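Home Stores Services Newsroom Careers Contact

Kassa to Expand Used Housewares Buyback Program to 26 Stores

ONLOW, 21/11/2019. Kassa, the kitchen and home goods retailer, announced today that it will extend its Resta buyback program to 26 stores after the holiday season. Resta lets customers bring in used kitchen, dining and small home items and trade them for store credit. Items that pass inspection are cleaned, priced and sold again in a marked section of the store.

The program opened as a trial in September at the company's Onlow store. Kassa operates 116 stores in total, and a decision on the remaining locations will be made after the first full year of results. 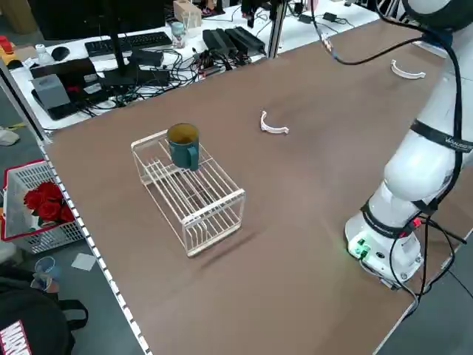

Marlene Tufts
Communications Manager, Kassa

Under Resta, customers can bring items to the service desk during normal store hours. No appointment is needed. A member of the store team checks each item for damage, looks it up in the program guide and makes an offer on the spot. Customers who accept the offer receive credit on a Kassa card, which can be spent the same day. Customers who decline take their items home. There is no fee for an inspection.

The program guide currently lists 108 types of items. They include mugs, plates, bowls, glassware, mixing bowls, baking dishes, pots with lids, dish racks, drawer organizers, trays, kitchen scales, step stools, small shelves, side tables and folding chairs. Items do not have to have been bought at Kassa. A receipt is not required.

Some goods cannot be accepted. These include knives, pressure cookers, nonstick pans with a worn coating, anything with a recalled part, baby feeding items, mattresses, pillows and upholstered furniture. Electrical items are limited to those with a readable rating label and an undamaged cord. The full list will be posted at each service desk and on the Kassa website before the new locations begin taking items.

The minimum credit for an accepted drop-off is $5. Several small items can be combined to reach it. A customer with a few mugs and a set of bowls, for example, would bring them in together and receive a single offer. Larger items such as side tables are priced one by one. Credit does not expire and can be used on new or used goods.

What the Onlow trial showed

Kassa said the Onlow store took in more tableware than any other kind of item. Storage and organizing products were second. Small furniture made up a smaller share of drop-offs but sold faster once it reached the floor, and the store moved its used section closer to the entrance partway through the trial to make room for it.

The most common reason for turning an item away was a chip or crack in the glaze. The second was a missing part, usually a lid. Following requests from shoppers, the Onlow store set up a bin of spare lids, shelf pegs, feet and clips, which customers may look through at no charge. Each new Resta location will have one.

Staff at the Onlow store also asked for changes to the way items are handled. In the first weeks, drop-offs were held behind the service desk, where they blocked a walkway. Items now go straight to a receiving table in the back room, are tagged by date and leave on the next scheduled truck. The same setup will be used in the new stores, and each will receive extra shelving and a separate cart for fragile goods.

Customer comments collected during the trial were mostly about pricing. Some customers felt the offers for branded cookware were low. Kassa has since revised the guide so that stainless steel and cast iron are priced by weight and condition, with an added amount for complete sets. The revised prices are already in use in Onlow.

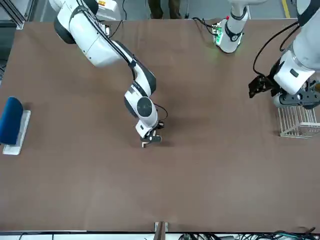

A tabletop in a matte reddish-brown.

Cleaning and sorting in Vodora

All items accepted through Resta will be processed at the company's warehouse in Vodora. One section of the building, formerly used to store seasonal displays, has been converted for the program. It has its own loading door, a wash area, drying racks, inspection benches and a packing line.

Goods arriving in Vodora are sorted by material. Ceramic, glass and metal items are washed in commercial machines and inspected a second time under bright light. Wood items are wiped down, dried and lightly sanded where needed. Tables and stools are checked for loose joints and tightened. Surfaces with light scuffs are left as they are and the item is priced to match. Deep scratches or lifted veneer will move an item to the lowest price level.

Each item is then given one of three labels. "Like New" means no visible wear at arm's length. "Good" means light wear that does not affect use. "Fair" means clear wear, with the item still sound and safe. The label is printed on the price tag, along with a short note on any marks the inspector found. Kassa said shoppers in Onlow asked for the note, and that returns of used goods fell after it was added.

Items that fail the second inspection are not returned to the customer, and the credit already given is not taken back. Glass and metal are sent for recycling. Usable pieces that Kassa does not wish to sell, such as single saucers or odd lids, are offered to local groups that run community kitchens and move-in programs.

The Vodora site will add jobs in washing, inspection and packing. Hiring will begin after the holidays, with positions open first to current seasonal employees. Shifts will be scheduled during the day. Openings will be listed on the Careers page.

Returns and guarantees

Used items sold through Resta can be returned within the same period as new items, with the tag attached or with a receipt. Refunds are made in the original form of payment. Small furniture carries a limited guarantee covering joints and legs. Surface wear is not covered, including wear that was noted on the tag.

Electrical items are tested in Vodora before sale and carry a sticker showing that the test was passed. They are sold with a copy of the manual when one is available. Where no manual can be found, a printed sheet with basic safety instructions is placed in the box.

Used goods are not included in coupon offers or holiday promotions. Employee discounts apply. Gift cards may be used for any Resta purchase.

New locations and schedule

The 26 stores were chosen on the basis of available back room space and distance from Vodora. All are on existing truck routes, so no added deliveries will be required to collect the goods. Stores will begin accepting items in groups, starting with those nearest to Onlow. Each store will take in goods for several weeks before its used section opens, so that shelves are stocked on the first day.

Signs will go up in each store before the start of the program there. Service desk employees will receive one day of training in Onlow, followed by a week of support from a team member who worked on the trial. Stores with a smaller service desk may limit drop-offs to certain hours, and those hours will be posted at the entrance.

Customers who live near a store that is not part of the expansion can still use Resta at any participating location. Credit issued through the program can be spent at all Kassa stores. Online orders may be paid for with Resta credit, although used goods will be sold only in stores for the time being.

Kassa will publish a summary of the program after its first full year, including the number of items accepted, resold, donated and recycled.

About Kassa

Kassa sells kitchenware, tableware, storage products and small furniture. The company is based in Onlow and serves its stores from a central warehouse in Vodora. Resta is the company's buyback and resale program for used home goods.

Media inquiries may be sent to the Kassa communications office in Onlow through the Contact page. Store managers are asked to refer reporters to the communications office and are not able to give interviews about the program.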